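¿Por qué unas piezas ruedan y otras no?

Hola otra vez. Soy Shanthi Talukder y hoy os quiero hablar de bloques. Sí, de los de jugar, los de colores, esos que se quedan debajo del sofá y aparecen cuando vas descalzo (¡ay!).

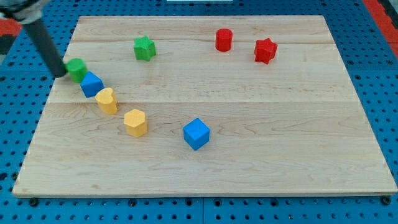 Cada pieza tiene un nombre

En la tabla de madera hay un cilindro verde, cubos azules, un prisma hexagonal amarillo y también un corazón amarillo, que es mi favorito. «Cilindro» y «cubo» seguro que os suenan. Lo de «prisma hexagonal» parece el nombre de un planeta, pero es fácil: hexagonal quiere decir que tiene seis lados, como las celdas donde las abejas guardan la miel. Y un prisma es lo que te sale si coges una forma plana y la haces crecer hacia arriba, siempre igual, como cuando apilas muchas galletas idénticas.

Pensadlo un momento. Si apilas galletas redondas, tienes un cilindro. Si apilas galletas de seis lados, tienes un prisma hexagonal. ¿Y con galletas en forma de corazón? Pues un prisma con forma de corazón, que no sale en casi ningún libro de mates pero existe igual.

Caras, aristas y vértices

Los bloques también tienen cara, aunque sin nariz. Llamamos cara a cada una de las partes planas. Un cubo tiene seis, todas cuadradas. Donde se juntan dos caras hay una arista, que es esa línea que notas si pasas el dedo despacito. Y donde se juntan varias aristas está el vértice, o sea, la esquina que pincha un poco.

El prisma hexagonal tiene ocho caras: la de arriba, la de abajo y seis alrededor. El cilindro es más raro. Tiene dos tapas planas y luego una superficie curva que da toda la vuelta sin encontrarse con ninguna esquina. Cerrad los ojos y tocad una lata de tomate. ¿Veis? El dedo no se para nunca.

Rodar, resbalar o quedarse quieto

Ahora viene lo que de verdad me gusta. Imaginad que le dais un empujoncito a cada pieza con un lápiz.

El cubo resbala. Está apoyado en una cara entera y, para darse la vuelta, tendría que levantarse sobre una arista, que le cuesta bastante. Si empujáis abajo, cerca de la mesa, se arrastra. Si empujáis arriba del todo, a lo mejor vuelca. Probadlo de las dos maneras, porque la diferencia se nota mucho.

El cilindro tiene dos personalidades. De pie, sobre una de sus tapas, se porta casi como un cubo: resbala, o se inclina y se cae. Pero tumbado... ¡adiós! Rueda con nada que le soples. Yo tenía uno de un juego viejo que se llamaba Ledonetti y cada vez que lo dejaba tumbado acababa en el pasillo, con mi gato Lirnby corriendo detrás.

Con el prisma hexagonal tumbado pasa algo gracioso. Rueda, pero a saltitos: toc, toc, toc. Cada golpecito es una cara nueva que toca la mesa. Por eso muchos lápices tienen seis lados, para que no se escapen rodando tan fácilmente cuando los dejáis en el pupitre. Mirad el vuestro, a ver de qué tipo es.

¿Y el corazón? Tumbado sobre una de sus caras grandes está comodísimo y resbala como el cubo. De pie sobre la punta, en cambio, no hay quien lo sujete. La punta es muy pequeñita y todo el peso tiene que quedar justo encima. Yo lo intenté nueve veces seguidas y nueve veces se me cayó. Vosotros igual tenéis mejor pulso.

La mano invisible que frena

Cuando una pieza resbala por la madera, acaba parándose ella sola. Lo que la frena se llama rozamiento. Aunque una tabla nos parezca lisa, de cerca tiene montañitas y valles diminutos, y la pieza también los tiene, y al moverse unos se enganchan con otros. Sobre una toalla hay mucho rozamiento. Sobre una bandeja mojada, bastante menos. En el hielo, poquísimo, y si alguna vez habéis patinado ya sabéis cómo termina la historia (yo, sentada).

Al rodar, el rozamiento molesta mucho menos, porque la pieza no se arrastra: va apoyando un trocito cada vez. Por eso las ruedas son redondas y las maletas tienen ruedas, menos mal.

Un experimento para casa

Necesitáis una tabla de cocina, dos o tres libros y varias piezas. Si no tenéis bloques, sirven una goma de borrar, una pila, un dado y un lápiz.

1. Poned la tabla plana sobre la mesa y colocad las piezas en fila en uno de los extremos.
2. Antes de hacer nada, apuntad en un papel cuál creéis que bajará primero.
3. Levantad despacio ese extremo de la tabla, como si fuera un tobogán que crece.
4. En cuanto se mueva una pieza, parad. Medid con una regla la altura de la tabla por ese lado y apuntadla.
5. Seguid subiendo hasta que hayan bajado todas.

Después repetidlo cambiando de postura las piezas: el lápiz a lo ancho de la tabla y luego a lo largo, la pila tumbada y luego de pie. Cuando lo hice yo, en enero, la última en bajar fue la goma de borrar, que se agarraba como una lapa. Podéis forrar la tabla con papel de aluminio y empezar otra vez - a mí me cambió el orden de casi todas.

Un reto para los que ya se aburren

Poned tres piezas muy juntas en fila y empujad solo la primera. ¿Se mueven todas? ¿Se tuerce la fila? Probad con un cubo en medio y luego con un cilindro en medio. Cuando un cubo toca a otro por una cara entera, la fila suele ir más derechita. Si se tocan por una esquina, cada uno tira para su lado.

Si hacéis el experimento del tobogán, mandadme vuestras alturas y el dibujo de la pieza más lenta. Para la próxima vez estoy preparando otra sobre torres, y ya se me ha caído la primera.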